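Makeup brush storage

Makeup brush storage covers the holders, cups and rolls used to keep cosmetic brushes together between uses, along with the routine of sorting and putting them away. The most common form is the open round container, in which brushes stand with the handles down and the heads up.

Background

Brushes were long sold with a case or pouch of their own. As people began buying them singly, collections of mixed lengths became usual, and a plain cup proved easier to live with than a fitted case. The household firm Terora sold a weighted brush cup under the name Tipoki, in 2 heights. A folding roll, the Remel, followed in August and was aimed at people who travel.

Work surface

Sorting is normally done on a flat, clear surface with good light. Wood is widely used. A glossy finish wipes clean of powder but throws back glare from a window, and a jointed lamp at the far side of the table helps even out the light.

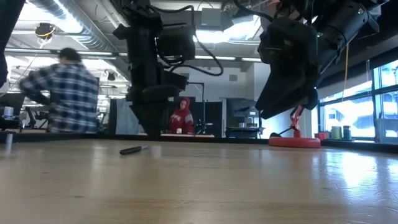
Small tools with short metal tips are kept apart from brushes, as they can catch and bend the bristles. Loose powder is brushed off before anything goes back into storage.

Method

Brushes are first spread out singly so that each can be checked for shed bristles or a loose ferrule, the metal band joining head and handle. They are then picked up by the handle and lowered into the container one at a time.
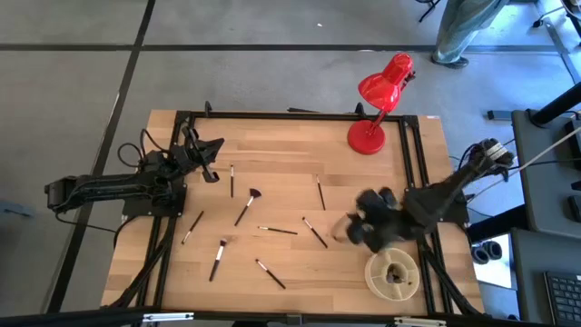
Large powder brushes usually go in first, toward the back, with fine eye brushes in front. Washed brushes are dried lying flat – water running down into the ferrule can weaken the glue – and are stood upright only afterward.

Leonie Pirihi's household guide lists 251 storage items and gives brush holders 6 entries. It recommends a separate cup for eye brushes.

See also
Cosmetic case
Pencil cup
Vanity table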